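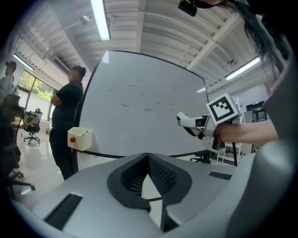

Zastik is a hand-held gripper kit made and hired out by Laur, a small engineering firm in Turirbridge. It is used to record people doing manual tasks, so that the recordings can later be used to train robot arms fitted with the same fingers. The operator holds the gripper, carries out the task in the ordinary way, and the unit stores camera images together with the position and opening of the fingers. Each gripper in the tracked version of the kit has a white cube fixed on top, printed with a pattern of black blocks, which can be read by the camera of another unit when the two are used near each other, as in work at an upright whiteboard. The kit is sold with a software package, Sikby, and is also offered as a recording service in which Laur supplies the operators and the room.

History

The first Zastik grippers were built by Tõnu Lepik, who had been repairing packing machinery and wanted a cheaper way to collect examples than guiding a full arm by hand. The early units had a bare trigger, a single finger that moved against a fixed one, and a cable to a laptop worn in a rucksack. They were not sold. Laur took over the design, closed the housing, moved the storage into the gripper and replaced the fixed finger with a moving one.

The present model, Zastik 2, went on sale on May 30, 2023. Deliveries to customers outside the region began in July of the same year. The older model is still repaired, but fingers and covers for it are no longer made, and its recordings must be converted before the current version of Sikby will open them.

Design

The body is a moulded housing with rounded sides and ribbed vents, and measures 217 mm from the rear of the grip to the tip of the closed fingers. The fingers are plastic and taper towards the tip. They are removed by pressing a catch and sliding them forward, and can be changed without tools. A soft cover over the finger mounting keeps out dust and small parts. Laur advises against wiping it with solvent, which hardens the material.

The camera has a wide-angle lens and looks along the fingers from behind. The housing therefore takes up a fixed part of every image, and straight edges near the border of the image are recorded as curves. Sikby corrects this if the user asks for flat images, at the cost of part of the field of view. Most users leave the images as recorded, and apply the same lens to the robot arm.

Opening and closing is controlled by a trigger under the forefinger. There is no motor. The force at the fingertips comes from the operator's hand through a linkage, and a sensor on the linkage records how far apart the fingers are. Force itself is not recorded, a limitation noted in the manual and raised in several reviews.

The battery is held in the grip and gives almost 200 minutes of recording. It can be changed during a session but not during a take, as the unit must restart before it will record again.

Tracking

The position of the gripper is worked out from its own images and from a motion sensor in the housing. This gives good results where the surroundings contain plenty of fixed detail, such as shelving, window frames or brickwork, and poorer results close to a plain surface that fills most of the image. The cube on top is intended for this second case. Its faces carry different patterns, so that a camera with a view of any one face can work out which way the gripper is turned.

Two-handed tasks need a pair of grippers whose clocks agree. In the first model this was done by knocking them together at the start of each take and lining up the jolt afterwards. Zastik 2 units exchange a radio signal when they are switched on, and repeat it between takes. If the signal is missed, Sikby marks the take and the user must decide whether to keep it.

Whiteboard tasks

Work on upright boards is one of the standard task groups supplied with the kit, along with folding, sorting, pouring and table clearing. The group covers holding a pen, drawing short strokes, wiping and returning items to a holder at the edge of the board. Laur recommends a free-standing board in a lit room, with enough space around it for the operator to approach from either side. Chairs and other furniture may be left where they are, since a robot trained on the recordings is unlikely to be used in a cleared room. 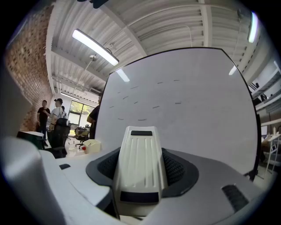
Ceiling lights are the usual source of trouble in this group. A glossy board returns them as bright patches, and these move across its surface as the gripper moves, so that the tracking software may take them for fixed points. The manual suggests turning the board slightly before trying anything else. It also warns against judging pen strokes from a single image, as faint marks are easily lost when the camera is raised or the exposure changes.

People may stand in the background during recording. Sikby includes a step that blurs faces before files leave the user's own computer. The step is on by default, and switching it off requires the administrator password.

Software

Sikby runs on an ordinary desktop computer and is used to copy recordings from the grippers, check them and divide them into takes. Each take is given a task name, an operator code and a result, which may be complete, incomplete or spoiled. Takes marked as spoiled are kept in a separate folder and are not included when the recordings are exported.

Checks for dropped images and lost tracking are automatic. Other faults have to be found by viewing the take, among them a finger pushed on only partway, a smear on the lens and a sleeve hanging in front of the camera. The program can play two takes side by side, a function added at the request of users of the two-handed kit.

Export is to open file types. Laur does not supply training software, and gives no undertaking that a robot trained on Zastik recordings will perform a given task.

Versions and hire

The kit is available in three forms. The single kit has one gripper, a charger and a case. The tracked kit has a pair of grippers with cubes. The room kit adds a fixed camera on a stand and is normally set up by Laur staff. Spare fingers are sold in sets of 5 and are not matched, so a worn finger can be replaced on its own.

Hire is by the week. Customers using the recording service send a written task sheet and any special objects, and receive the checked takes with a log of those left out. Recordings made under the service belong to the customer. Laur keeps a copy only where this has been agreed in the order.

Reception

Reviews in trade newsletters have generally found the grippers light enough for long sessions and the finger change quick. The trigger has been described as stiff for operators with small hands, and a shorter trigger is now offered as an option. The cube has drawn more complaint, as it can strike the underside of shelves and makes the gripper awkward to lay down. Laur's answer has been to supply it on a push-fit mount, though a cube that has been taken off must be calibrated again before the next take.

The lack of force recording remains the most common objection. Lepik has said that a force-sensing finger was tried during development of the present model and dropped after the sensors drifted in warm rooms. No date has been given for a further version.

See also

Sikby
Camera calibration
Fiducial marker
Robot end effector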